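Ticket 239: Ravo app says I walked 19 miles to the mailbox
Status: reopened

Reinstalled, as advised. Rebooted, as advised. The step counter still adds more than 1000 steps whenever I sit down, which is flattering but useless.

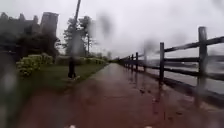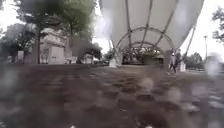
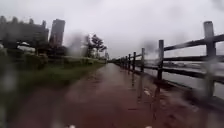

Wet paving in all three.

Kwan-ho Tsai

Reply from Folska support, February 2, 2022: Please turn off motion smoothing and sync again.

Done. I have now walked 7 miles during lunch. It was soup. Leaving this open.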